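## 4. Placement and removal of stickers

### 4.1 Where the first sticker goes

In the interviews we asked each person to remember the first sticker they put on an object which they use at work or study. Most of them could remember it quite well, even when the object itself was already thrown away or given to a relative. What they remembered was usually the moment of decision. Several said that they kept the sticker in a drawer or a wallet for many months, because no surface seemed good enough for it. One woman in Clenidcombe kept a sticker from her late brother's music shop for so long that the backing paper became yellow and the glue did not hold anymore. She fixed it in the end with clear tape.

We call this period the waiting time. It was longer for stickers received as a gift and shorter for those that came free with a purchase. Participants who had many stickers at home did not wait less than the others, and this was a surprise to us. They simply waited with more stickers at once.

The first sticker was often put near the middle of the surface. The people who did so explained later that they regretted it, as the centre then "belonged" to something which they liked at the time and did not like so much now. With the second object they were more careful and started from a corner. A retired printer in Flerkthorpe had a different habit: he laid all the stickers on the surface with the backing still on them, left the room, and looked again after dinner.

### 4.2 Makers' labels and own stickers

A second matter is the relation between the labels that arrive with the object and the stickers that the owner adds. In our coding we first kept these two apart. Asif Shaikh coded the makers' labels and Ita Heffernan coded the personal ones, and the lists were compared in November. The comparison showed that the border was less clear than we had supposed. Some participants had left a price label in its place for years and spoke of it with affection. Others covered a warning label with a cartoon and afterwards could not say what the warning was.

It is also difficult to decide from the outside who put a small sticker and for which purpose. A plain white label can be from a factory, from a school inventory or from a child. For this reason we did not code from photographs alone. A surface was included in the analysis only when its user had told us about it, and where the user did not know the origin of a sticker we wrote "unknown" and did not guess. 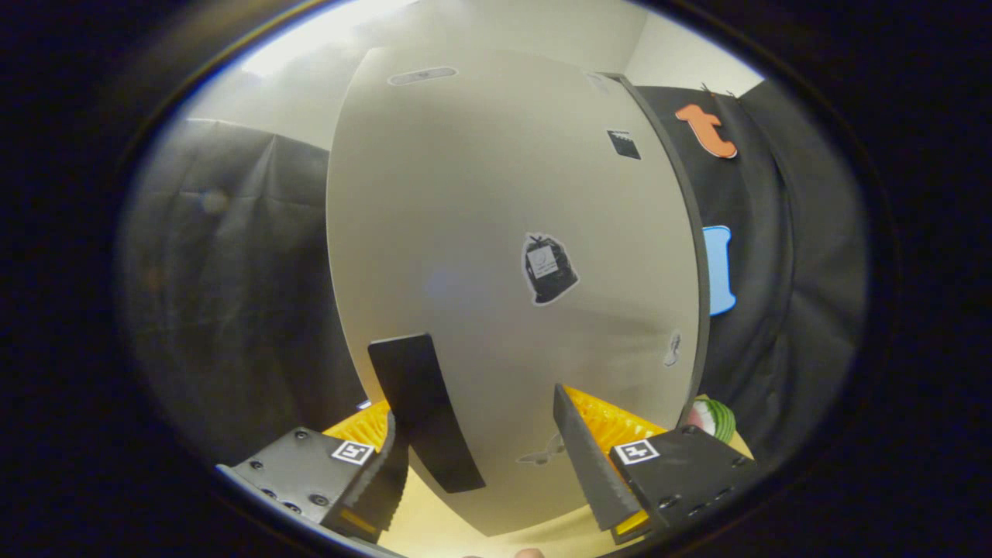
*Figure 3. Small stickers of different shapes on a curved panel. The one in the middle is cut in the outline of a black trash bag.*

Shape was mentioned in the interviews more often than colour. Stickers cut along the outline of the drawn thing were considered more "serious" than round or square ones, and they were also considered harder to remove, since thin parts tear first. Participants preferred to leave space around them. Round stickers were treated with less respect and were placed over each other without much thought.

We had expected that the meaning of the picture would be the main reason for choosing a sticker. For the younger participants this was partly so. But many of the favourite stickers showed common household things, such as a kettle, a sponge or a bus ticket, and their owners had no special relation to kettles or sponges. "It made me laugh in the shop and it still makes me laugh a little," said one student from the Escobedo residence. When we asked further, she could not give another reason, and we believe that there was none.

### 4.3 Removal

Of the 30 participants, 19 had removed at least one sticker in the last year. The reasons can be put in four groups: the object was going to be sold, the sticker was damaged, the person no longer wished to be connected with the thing it named, or another person had asked for it. The last group was the smallest and it produced the longest stories. In two cases the request came from a manager, and in both the sticker was moved to the inside of a cupboard door, where it still is.

The methods of removal were very similar in both towns. Warm air from a hair dryer was the most usual, followed by cooking oil and the fingernail. Participants often knew that the nail would leave a mark and used it anyway. The marks were spoken of in the same way as the stickers had been; people pointed to an area which looked clean to us and told what used to be there.

One interview, which lasted nearly 90 minutes, was mostly on this point. The participant had worked with the Jusari reading project before it was closed and had taken its sticker off her lunch box on the last day. She later found the same sticker on a lamp post near her house and did not touch it. She passes it on her way to the shop, and she told us that it has lost one corner, and that the rain has made the letters pale. She has thought of taking it home, but she is afraid it will come off in pieces.

### 4.4 Objects used by more than one person

The surfaces discussed until now had one main user. On shared objects the practice was slower. In the shared kitchens of the Escobedo residence, a new sticker on the fridge was usually put low and near the side, and the centre was left free for notes on cleaning. Residents who moved out did not take their stickers with them, and those who arrived later did not remove them, although they did not know the names of the people who had put them there.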